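Ticket 181: label printer drops off the network
Site: Soltico, packing room
Status: Closed
Opened: Oct 4, 2024

Fault as reported: the Clomen label printer prints the first few labels of a batch, then shows offline. Restarting it brings it back for a short while.

Checked the network cable and swapped it for a new one. No change. Printed a settings page. The address ends in 200, which is inside the range the router hands out to other devices. Someone set it by hand in June when the old printer was replaced. 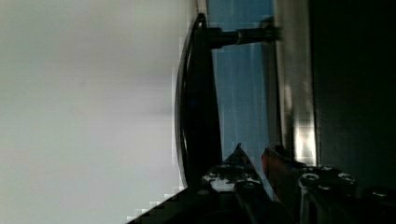
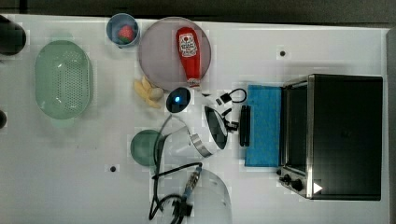

Looked at the router's list next. A tablet running Nudis had been given the same address, so the two were knocking each other off whenever the tablet woke up. Moved the printer to an address ending in 13 and reserved it on the router. Updated the port on the packing PC to match.

Sent a batch of 3 labels, then a full sheet run with the tablet switched on. All printed.

Still to do: Sepp stock software keeps its own printer setting and will need the new address before the next stock take. Raised as a separate ticket.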